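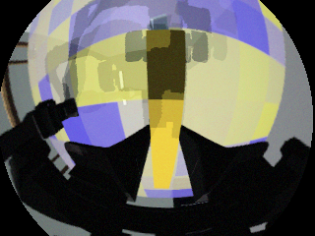 Simulated wrist view, Skov cell. Tapered object between the fingers.

June, cell notebook, Skov gripper cell

Purpose of entry: to record the change to the simulated wrist camera and the checks made on it.

The wrist camera model was replaced with the wide-angle version supplied in the Irkoma scene package. The corners of the view are black, as the lens model specifies. Both fingers and the gripper body remain in view and are to be left unmasked.

Finger opening in the model was set to 108 mm to match the hardware. The previous value of 100 mm had been carried over from the Flasholm cell and should be removed from any local copies. Finger pads on the physical gripper were cleaned and the mounting screws retightened at 14:30.

A test run of 536 frames was rendered after the change. Render time was acceptable. Surface texture is coarse, and the background objects are too soft to be identified. The Devwood texture set has been requested at the higher resolution.

Outstanding: repeat the finger alignment check at 6 arm positions. Do not alter the camera mount until this is signed off.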